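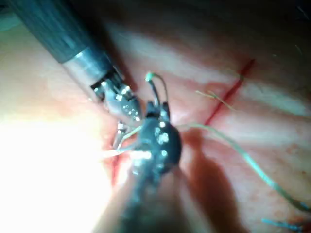 Workshop tips: comparing grippers on the suture bench

Every supplier brochure that lands on my desk says its jaws hold better than the other mob's jaws. Maybe they do. I've stopped believing it until I've had both on our own bench for a week, and even then I'd like to see the notes. These tips come out of the June trials, when we put the Pasik drivers up against the Edwood ones, and they should suit any small shop doing thread work on practice pads.

Use the same thread for both. Sounds obvious. Chaminda Saha found we'd run the Pasik on fresh suture and the Edwood on a reel that had been sitting in a sunny window, and that was a whole afternoon's scores in the bin.

Do 30 throws before you write down a number. The first few tell you about the operator's coffee. Fivness quotes a grip figure from 2 pulls, and I wouldn't buy a garden hose on that.

Swap operators halfway. Rafsan Sarkar is quick on anything with a light wrist and Lutfa Chowdhury isn't, so if each sticks with one brand you're grading people.

Trim your tails as you go and pick up the offcuts with tweezers. A bit of old thread lying on the pad looks a lot like live thread to a wrist camera, and the tracking software we tried (Fakir, the paid version) will happily follow the wrong strand.

Sort your light out before you blame the camera. Pink silicone throws back a terrible glare. We lost detail on one side of the pad with every camera we tested, including the dear one. A sheet of baking paper over the lamp did more for us than the next model up would have, and costs next to nothing. Keep it well clear of a hot bulb. If you've only got a halogen, go and buy an LED.

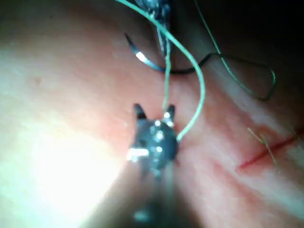 Watch the slack. A long strand with nowhere to go will loop over itself behind the needle, where a close camera has trouble seeing it. Cut to 200 mm for practice runs. Longer lengths save reloading, according to Edwood's rep, but we spent whatever we saved picking out tangles.

Check how the jaws meet with a strip of tissue paper, at the tip and again at the heel. If it slides out at either spot, send the driver back. Don't let anyone talk you into "bedding in".

Wipe the joints at the end of each session with a lint-free cloth. No oil unless the manual names the oil. Gráinne Madigan has 40 years in tool repair behind her and reckons most of the stiff wrists she gets have been lubricated by somebody trying to help.

Be wary of auto-tension. Both controllers have it and both were smoother in the demo than on our bench. We leave it off for scoring and turn it on afterwards for a separate run, labelled as such.

As for which one won, the Pasik was better at picking up thread lying flat and the Edwood was easier to clean. I wouldn't pay extra for either on those grounds. Erzsébet Vincze disagrees and has asked for another round with finer thread, same pads, same lamp. Scores go in the green book, in pen.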